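Gripper Trials at the Perken Bench: Frequently Asked Questions
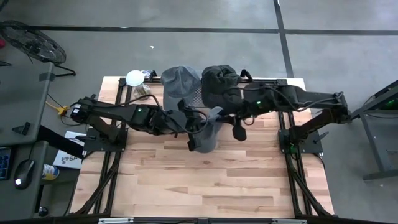
Which grippers are you comparing?
Three so far: the Pirico parallel jaw, the Nemon soft finger and the Arrieta wide jaw. A fourth will be added once the mounting plates are machined.

Do you run them on one arm or two?
Both. Most cloth tasks need two arms, so each gripper is fitted as a matched pair. We don't mix models across the left and right arms.

How many trials does each gripper get?
75 per task. If a run is stopped for a controller fault, it is logged and repeated. The Pirico pair has 69 clean runs on the folding task and will be finished in February.

Why so much fabric?
Cloth shows up differences that rigid blocks hide. A jaw that picks up a block every time can still pinch two layers when you only wanted one.

Did you change the fingertips?
No. Everything is tested with the tips the maker supplies. We may look at rubber pads later on.

What counts as a drop?
The item leaves both grippers before the release command. Slipping within the jaws is recorded separately.

Does the controller stay the same?
Yes. Speed and acceleration limits are fixed for the whole comparison. Grip force is set per model, following the maker's manual.

How long does a changeover take?
Some 4 minutes per arm, plus recalibration. Check that the cables have enough slack at the shoulder and elbow before you power up again.

Can I get the raw logs?
Yes, on request through the Perken contact form. Please tell us which gripper and task you're after.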